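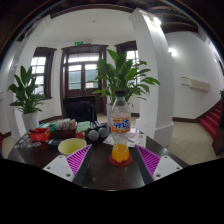 Orange Fanta on its coaster, end of the afternoon at the big table.

Questions we get about the Ongate common table

Welcome, and thanks for stopping by the page. The big dark table has been the heart of the Ongate room for as long as I've been helping here, and it collects things the way a kitchen bench collects mail. People ask me much the same questions every month, so I've written the answers down in one spot. If yours isn't covered, come and find me – I'm usually near the plants. Gunnel Blomqvist

Can I bring my own drinks and snacks?

Please do! Soft drinks, juice, tea, coffee in a mug, whatever keeps you going. We only ask that anything with liquid in it sits on a coaster. The table is dark wood and it shows rings terribly, and Birger Berge spent the better part of February rubbing one out with oil and a soft cloth. There are round coasters in the drawer by the door, and if they've all wandered off, a folded napkin will do until one turns up.

What do I do with a bottle I haven't finished?

Put the cap back on tightly and take it home with you, or write your name on it and pop it in the fridge. We clear the fridge out at the end of each week, so a last mouthful of orange pop won't wait for you forever. If you're truly done with it, tip the rest down the sink, give the bottle a quick rinse and drop it in the blue bin. Caps can stay on. A half rinsed bottle brings ants in the warm months, and once they've found the table they tell their friends.

Are the bowls for anyone to use?

Yes, they're all shared. The yellow one tends to be the snack bowl, though I've seen it hold peeled mandarins, raffle tickets and a great many pencil shavings. Wash it with warm soapy water when you're finished and dry it properly before you put it back. The plastic ones shouldn't go in the microwave, please. We lost a lovely green one that way and it still smells in my memory.

May I take some stickers and badges?

That's what they're there for, especially if you've brought children along. Spread them out, have a good rummage, choose the ones you like. Elsa Torvik tops up the supply whenever she's passing the Gronen shop, and she does like to see them go. We ask for a limit of 5 per person on busy days so the later arrivals get a decent pick. Kindly stick them on your own notebook or water bottle and leave the table and chairs bare – the backing glue is a nuisance to scrape off wood. When you've finished choosing, sweep the spares together into a pile or a box.

There are always papers and flyers about. Can I put mine out too?

You can, with pleasure. Concerts, swap days, lost cats, piano lessons, all welcome. Bring up to 20 copies at a time and leave them in a neat stack at the right-hand end. Randi Söderlund goes through the pile and recycles whatever is out of date, and she'll keep a single copy on the corkboard if there's room. If you'd like yours back afterwards, pencil your name on the top sheet.

I left something behind. Where would it be?

First, have a look at the table itself, since we tend to leave belongings where they were until closing. After that, bags, phones and remotes, keys and anything else of value go into the cupboard, and Teodoro Salazar has the key. Notebooks go on the shelf above it. We don't read them, I promise, but we may peek inside the cover for a name. We hold things for 30 days and then they go to the charity shop on Plandel Street. Phones we keep longer, as somebody is always missing one.

Who looks after the plants, and can I help?

I do, mostly, and oh yes, you can! They live in white pots behind and beside the table, and visitors are forever asking what to do with the big one with the long arching leaves. Very little is the answer. Poke a finger into the soil, and if it feels dry down to the second knuckle, give it a slow drink. The leafy one at the left end is treated the same way. Please don't pour leftover soft drink into the pots. I know it seems thrifty, but it makes the soil sour and brings in little flies. Wiping the leaves with a damp cloth is a very soothing job if you have ten minutes to spare and would like to earn a biscuit.

Do I have to tidy up before I leave?

A little, if you would. It needn't be spotless, and I rather like a table that looks lived at. Take your rubbish, return your coaster, square up any papers you've moved and push your chair in so the doorway stays clear. If you're last out in the evening, a quick wipe with a barely damp cloth is a kindness to whoever has the morning. The cloth hangs under the sink. No spray cleaners on the wood, please, not even the nice lemony one.

Can I book the whole table?

You can have it for up to 2 hours at a stretch, free for small groups. Put your name in the Magnusson book by the door, the fat one with the ribbon. Allow yourself a little time at the start for shifting other people's odds and ends to one side. They can go back where they came from when you're through.

Related items
Caring for the wooden furniture
Corkboard rules and flyer sizes
Lost and found: what we're holding
Pot plant watering roster
What goes in which bin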